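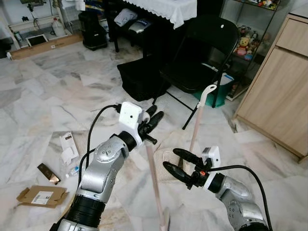 Two arms and a cleaning tool.

My daughter begins kindergarten in Ollcombe after summer, and on Friday I visited the school with the other parents. There are 24 children in each room. At home we speak Spanish, so I was worried that she will be too quiet.

The teacher told us that the first weeks are mostly for play and for learning each other's names. I liked this answer very much.

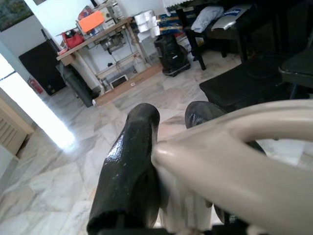 Iraís Zavala wrote to me afterwards that her son didn't speak at school until nearly winter, and then he came home singing in English.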